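Gasasard Housing Association
Kitchen Ventilation and Cooking Emissions Study
Progress report to the Zelell Fund, second reporting period

Status

The study is on schedule against the revised work plan. Monitoring in the Stultiseck building is complete for the first group of apartments and has started for the second. Spending is within the approved budget lines, with one transfer requested below. Two of the deliverables due in this period are submitted with this report. The third, the tenant guidance sheet, has been moved to the next period for the reasons given under Changes to the Work Plan.

Background

The grant supports measurement of nitrogen dioxide and fine particles in apartments that cook with gas, and a comparison of three ventilation arrangements: the existing recirculating hood, a ducted hood, and a ducted hood with a make-up air inlet in the window frame. The building has gas cooktops throughout. Hoods in most units date from the last renovation and return filtered air to the kitchen. Tenants have reported odor transfer between floors and condensation on bedroom windows during the heating season. The association needs defensible figures before it commits to a ventilation retrofit.

Work completed in this period

Monitors were installed in 12 apartments. Each apartment received one unit in the kitchen at breathing height, away from the cooktop, and one in the largest bedroom. Both units log at one-minute intervals. Tenants kept a cooking diary with start time, end time, burners used and whether the hood was on. Diary return was better than expected, although entries for short tasks such as boiling water are often missing. These events are visible in the kitchen record as small, brief rises and can be recovered from it.

All monitors were run side by side before installation and again on removal. Three units drifted outside the tolerance set in the protocol. Their records have been corrected where the drift was linear and excluded where it was not. The exclusions affect the bedroom series more than the kitchen series.

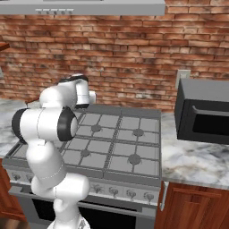
Report prepared by Nga Vương, Building Services, Gasasard Housing Association

Preliminary findings

The findings in this section are based on the first group only and should not be quoted outside the Fund.

Nitrogen dioxide in the kitchen rises within the first few minutes of burner use and falls slowly after the burner is shut off. With the recirculating hood, the hood setting made no measurable difference to nitrogen dioxide. This is expected, as the grease and carbon filters fitted are not designed to remove it. Particle readings were somewhat lower with the hood on, and lower again in apartments where the grease filter had been cleaned before the start of monitoring.

Ducted hoods reduced both pollutants. The size of the reduction depended on which burners were in use. Pans on the rear burners sit fully under the canopy, and the plume is mostly captured. Pans on the front burners extend past the canopy edge, and a share of the plume escapes into the room before it reaches the inlet. The difference between front and rear burners was larger than the difference between the medium and high fan settings. We did not anticipate this and have added burner position to the analysis plan for the second group.

Make-up air inlets improved hood performance in the tighter apartments. In units with older windows the effect could not be separated from ordinary leakage. A pressure test of each apartment would settle the question, and this is included in the transfer request.

Bedroom readings followed kitchen readings with a delay. Where tenants kept the kitchen door closed during cooking, bedroom peaks were lower. Four kitchens have no door, and these should be reported separately.

Airflow measurements

Nikolovski, the mechanical contractor, measured hood airflow in all apartments of the first group using a capture box and a calibrated fan. Measured flow was below the rated value in every case. The most common cause was the duct run. Several ducts contain two or more tight bends in the first section above the hood, and flexible duct was used in places where the drawings show rigid. The contractor has replaced the flexible sections in the test apartments. Readings taken before and after the replacement are filed separately and will not be pooled.

Noise was measured at the same visits. Tenants told us that they avoid the high setting because they cannot hear a conversation or a television over it. Any specification for the retrofit should set a noise limit at the working fan speed as well as an airflow minimum.

Changes to the work plan

The second group has been enlarged from 12 to 16 apartments to offset the excluded bedroom records. Recruitment is complete.

The tenant guidance sheet has been postponed. The draft advised tenants to run the hood on high. Given the burner position result, the advice needs to be rewritten to put rear burner use first. Issuing the original text and then correcting it would cause confusion.

Budget

A transfer of $900 is requested from the printing line to the testing line to pay for apartment pressure tests. Printing costs will be lower than planned because the guidance sheet will be issued in one edition. No other changes are requested. The personnel line is unchanged. The equipment line is closed.

Risks

Heating season. If the second group runs into mild weather, tenants will open windows and the comparison between groups will be weakened. Window contacts have been ordered for all kitchens.

Access. Two tenants in the second group work nights. Visits are being booked in the late afternoon.

Data loss. One kitchen logger stopped recording when its outlet was switched off at the wall. Outlets in use are now labeled, and the loggers send a status signal every hour.

Next period

Monitoring of the second group will continue through February. Pressure tests will be carried out as apartments become available, subject to approval of the transfer. The revised guidance sheet will be sent to the Fund for comment before it goes to tenants. A draft specification for the ducted hood, including duct layout, noise limit and canopy depth, will be submitted with the next report.

Attachments: monitoring protocol, revised; airflow measurement record, first group.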